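Adhesive hooks and the desk clear-down

The shared desk gets cleared on a Monday, before ten if I can manage it. I have kept to this since January and the method has settled enough to write down.

Collecting the rubbish

I used to put a bin under the desk. It got kicked, and the cables at the back meant it could never sit flush. A paper carrier bag on an adhesive hook takes up no floor space and can be filled with one hand. Kraft bags with twisted handles are the best kind for this, as the handle keeps its shape and drops over the hook without fuss. Flat paper handles fold over and slide off.
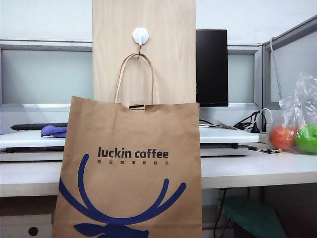
The weak point is the adhesive pad. Clean the panel first, let it dry, press the hook on firmly and leave it overnight before hanging anything. Wood-grain panels vary a good deal: a smooth coated face holds well, an open grain does not. Keep the load to paper and wrappers. I weighed a full bag at 342 grams, which is well within what a small hook should carry. Fruit goes home or gets eaten. Lerato Mokgethi once left a mango in the bag over a long weekend and the base gave way when I lifted it.

Wiping down

White desks show everything, so the order matters. Tools and loose papers come off first, then the keyboard is turned over and tapped. I use a microfibre cloth, barely damp, and work from the back edge to the front. A second pass with a dry part of the cloth removes the streaks. Mugs go to the sink before any of this starts, at least in theory.

The cloth itself needs some care. Wash it at a low temperature with no fabric softener, which clogs the fibres, and replace it when the edge stitching starts to go. Luuk Van Beek boils his. I have asked him to stop.
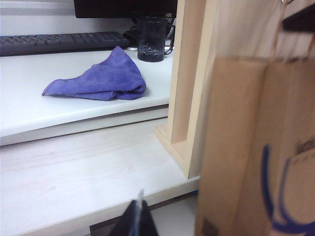
Still to do

Tie the monitor cables in 2 bundles, power and signal, and get them up off the desk surface. Godelieve Vandenberghe has offered me a roll of hook-and-loop tape, so I will try that before buying clips.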